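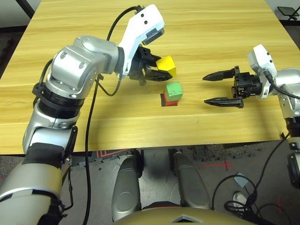 To: Members' list, Zadden Allotment and Garden Society
Subject: Re: Water charges and the Ovuven standpipe

Dear members,

Several of you have written concerning the notice sent in November. The message below raises most of the points in question, and the reply is therefore addressed to the whole list.

> I note that the annual charge is to rise from 20 to 27 pounds per plot.
> Could the office confirm whether this applies to half plots, and whether
> those of us on the Moldovan Lane side, who have had no working tap
> since the summer, are expected to pay the same?
> I would also like to know when the Ovuven standpipe will be repaired.
> Gheorghița Zamfir, plot 11

The new charge applies to full plots only. Half plots will pay 13.50. Invoices which show the full sum for a half plot were sent in error and should be returned to the office for correction.

Plot holders on the Moldovan Lane side will receive a credit for the months in which the tap was out of use. The credit will appear on the next invoice and need not be claimed.

The Ovuven standpipe has a cracked joint below ground. Jorer have quoted 1,016 pounds for the repair, including a new stop valve, and the quotation has been accepted. Work is expected to begin in January, weather permitting. The supply to the lower plots will be turned off from 9 a.m. on the day of the work, and a further notice will be sent once the date is known.

Members are reminded that hoses may not be left attached to any standpipe overnight between December and March.

Yours faithfully,
The Site Office
Zadden Allotment and Garden Society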